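I've been sharing my desk with the Gralura cardboard organizer since January, so it's time I wrote something about it. It's a tiered tray with slanted slots and thin cardboard dividers, meant for little packets (tea, seeds, sample sachets, whatever you've got piling up). I ordered 2 of them from Stotmont because I was sure I'd wreck the first one putting it together. I didn't! You fold the sides, tuck the tabs, and slide the dividers down. No glue, no swearing.

The slant is what sold me. Packets lean back so the labels face you, and you can grab one from the back without knocking the front row over. My old Porkach box was flat-bottomed and everything slid into a heap by lunchtime — I do not miss it.

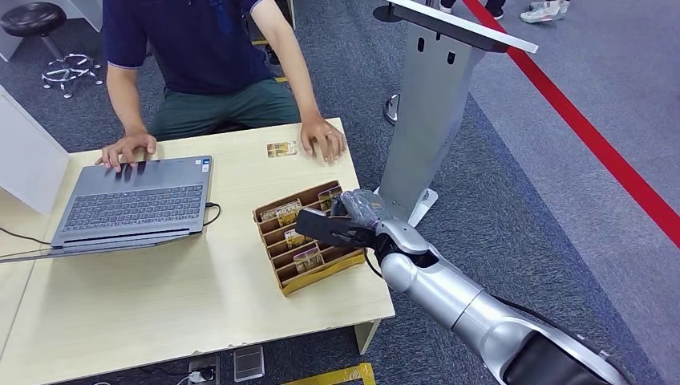
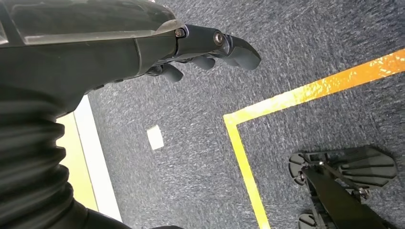
## What I'd change

It's light. Really light. With only four packets in it, a careless elbow will send it across the desk, and if you share that desk with a laptop and its cable you'll find this out pretty quickly. I stuck a strip of Sanna grip tape underneath and that mostly fixed it.

The dividers are on the thin side too. Fine for small wrapped things, but I tried a fat stack of index cards (100 of them, my own fault) and the middle one bowed and never quite went back. And keep your coffee well away from it, obviously.

## Would I buy it again?

Yes, for a desk. For a kitchen counter I'd want plastic, or at least something I could wipe. The box claims room for 200 flat sachets, and I can't see that happening unless they're paper thin. Four stars from me, and the second one is going to my sister.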